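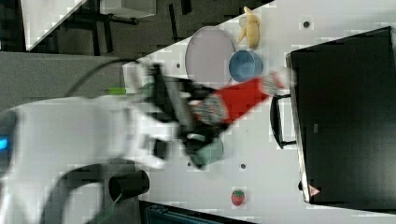
Home | Science | How Things Flow | Quizzes | Glossary

Why Thick Sauces Get Stuck

By Tanko Oyewole
18/09/2025

Print this page | E-mail this page

A liquid is a material that takes the shape of its container. Water does this quickly. Honey does it slowly. Ketchup sometimes does not seem to do it at all. The study of how materials flow is called rheology (say "ree-OL-uh-jee").

Viscosity

Viscosity is a measure of how much a liquid resists flowing. A liquid with high viscosity is thick. A liquid with low viscosity is thin. Cooking oil is more viscous than water, and honey is more viscous than cooking oil.

Temperature changes viscosity. Cold syrup pours slowly and warm syrup pours faster. In most liquids, the tiny particles move past each other more easily when they have more heat energy.

Liquids that change

For water, viscosity stays the same whether you stir it gently or hard. Liquids that act this way are called Newtonian liquids, after the scientist Isaac Newton.

Ketchup is different. It is made of very small pieces of tomato spread through water, vinegar and sugar. Many brands also add a small amount of thickener. When the sauce is left alone, the pieces and the thickener form a loose network, which holds the sauce in place. A small push does not break it. A larger push does, and the sauce begins to move.

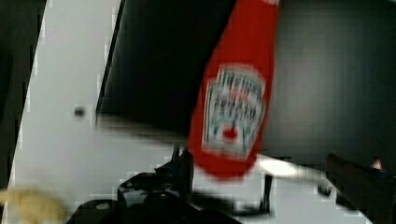 A red ketchup bottle, tilted.

The smallest push that will start the flow is called the yield stress. Toothpaste has a yield stress too. It stays on the brush until something presses on it.

Once ketchup is moving, it also becomes thinner. This is called shear thinning. Shear means that one layer of a material slides over another. The faster the layers slide, the lower the viscosity becomes. When the sliding stops, the network forms again and the sauce thickens.

Paint is shear thinning as well. It spreads easily under a brush, then stays on the wall.

Some mixtures do the opposite. Cornstarch and water is shear thickening. It flows when stirred slowly and turns stiff when hit.

A test you can do

You will need a plate, a ruler, a spoon, a watch and some ketchup. Ask an adult before you start.

1. Put one spoonful of ketchup near one edge of the plate.
2. Raise that edge by 8 centimeters and hold it steady.
3. Wait one minute. Measure how far the sauce has moved.
4. Wash and dry the plate. Stir the ketchup hard in a cup for one minute, then repeat steps 1 to 3 right away.

In May, a class in Tamano ran this test. The unstirred sauce moved 73 millimeters and the stirred sauce moved 81 millimeters. Your numbers will depend on the brand, the plate and the temperature of the room.

Words to know

Rheology: the study of how materials flow.
Viscosity: resistance to flow.
Yield stress: the smallest push per unit of area that starts a flow.
Shear thinning: becoming less viscous when stirred, shaken or squeezed.

Previous | Next | Back to How Things Flow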